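Karton, Füllmaterial, gutes Gewissen — was wir über Versandverpackung wirklich wissen
Sprechernotizen, Fassung Juni

Folie 1, Titel
Kurz begrüßen, keine Vorstellungsrunde. Gleich mit der Frage rein: Wer hat im letzten Monat ein Paket bekommen, das viel zu groß war? Hände zählen ist überflüssig, es melden sich sowieso fast alle. Dann nachhaken: Und wer hat daran etwas Messbares festgemacht?

Folie 2, Das Versprechen
Zitat aus dem Grestness-Prospekt vorlesen: »60 Prozent weniger Bruch durch intelligentes Auspolstern.« Pause lassen.
Weniger als was? Im Prospekt steht es nicht. Ich habe zweimal nachgefragt und beim zweiten Mal eine Broschüre bekommen, in der derselbe Satz in größerer Schrift stand.
Dem Hersteller keine Absicht unterstellen. Vielleicht gibt es die Zahlen ja. Vorgelegt hat sie mir bis heute keiner.

Folie 3, Der Versuch in Drosow
Lager Drosow, 1569 Sendungen, ausgewertet von Isauro Cárdenas. Das ist die ordentlichste Untersuchung, die ich kenne, und selbst die hat Löcher:
— Reklamiert wurde nur, was die Kunden gemeldet haben. Eine verbeulte Getränkedose meldet kaum jemand, ein zerbrochenes Glas schon.
— Die Packer wussten, welche Kartons zum Versuch gehörten. Wer beobachtet wird, packt sorgfältiger.
— Zwei Fahrer auf derselben Tour. Mit anderen Fahrern sähe die Tabelle womöglich anders aus.
Cárdenas schreibt das alles selbst in seinen Anhang. In der Pressemeldung fehlt der Anhang.

Folie 4, Dose und Karton
Langsam durchklicken.
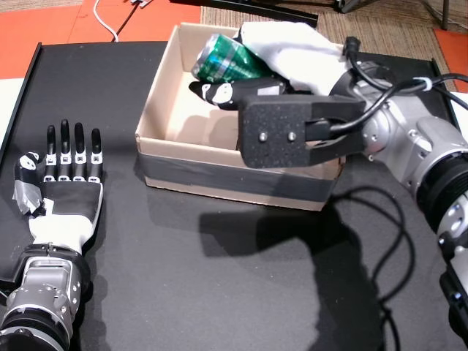
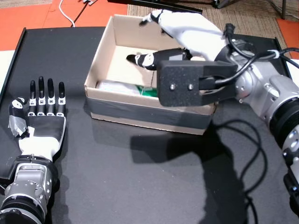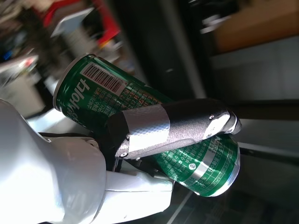
Folie 5, Füllstoff ist keine Qualität
Hier wird es erfahrungsgemäß unruhig im Saal, also Tempo rausnehmen.
Mehr Polster heißt zunächst einmal mehr Polster. Ob die Ware besser ankommt, hängt davon ab, wie weit sie wandern kann, wie steif die Wand ist und was obendrauf steht. Ein schlecht gewählter Karton mit viel Papier bleibt ein schlecht gewählter Karton.
Joaquín Palma hat bei Bañuelos drei Kartongrößen gegeneinander gestellt, gleiche Ware, gleiche Strecke. Die mittlere schnitt am besten ab. Daraus wurde intern prompt die Regel »immer die mittlere«. Für Palma war das ein Missverständnis, er hatte nur diese eine Ware geprüft. Die Regel hängt trotzdem noch an der Wand.

Folie 6, Und die Umwelt?
Nur anreißen, sonst reicht die Zeit nicht.
»Recycelbar« sagt, was man mit dem Material machen könnte. Mit dem, was im Hausflur liegen bleibt, hat das wenig zu tun. Das Mehrwegsystem Urus klingt vernünftig, aber zu den Rücklaufquoten habe ich bisher nur Ziele gesehen. Falls jemand aus dem Publikum echte Werte hat: bitte melden, ich baue sie ein und nehme den Absatz zurück.

Folie 7, Was ich mir vorlegen lasse
Den Leuten Zeit zum Abschreiben geben.
Womit wurde verglichen?
Wer hat den Schaden festgestellt, der Packer oder der Empfänger?
Was zählt überhaupt als Schaden, auch die Delle?
Wurde nach der Umstellung weitergemessen oder nach den ersten guten Wochen aufgehört?

Erwarteter Einwand: »So genau kann das ein kleiner Händler gar nicht prüfen.« Stimmt. Dann soll er aber auch keine Prozentzahl auf die Startseite schreiben. Freundlich bleiben, den Einwand höre ich jedes Mal.

Folie 8, Fragen
Falls keine kommen: auf die Wandregel bei Bañuelos zurückgreifen, dazu hat meistens jemand eine eigene Geschichte. Kontaktadresse stehen lassen, Tabelle aus Drosow samt Anhang liegt vorn auf dem Tisch.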